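2021-01-12

The Tideck lab spent most of November deciding between two five-fingered hands, the Stavitz and the Stolska. We asked the engineer who ran the comparison how it went.

"We wanted the cheaper one to win," she says. "It nearly did."

Each hand did 2,000 grasps over a tray, with the same arm, the same controller and the same set of objects. The Stavitz completed 1,920 of them. The Stolska was close behind on boxes and bottles but fell back on anything that had to be held by a corner – cubes, mostly.

"Cubes are mean. If the thumb comes in late, the thing turns and you're holding an edge."

Thumb timing took up some 65 hours of her work. The old controller closed all the fingers together. The one they use now, written at Mapplebeck, moves the thumb under first and lets the others follow.

She would not call the result final. The cable routing at the wrist still bothers her, and she wants it moved inside the housing before the next round.

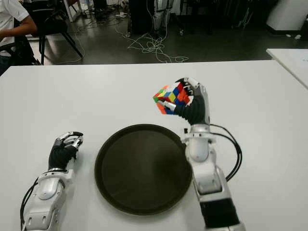

A reader who saw an early draft, writing from Stolska, asked whether both hands had been given the same grip force limit. They had, she says, though the Stolska fingertips are softer and a higher limit might have suited them. She plans to repeat 100 of the cube grasps with the limit raised.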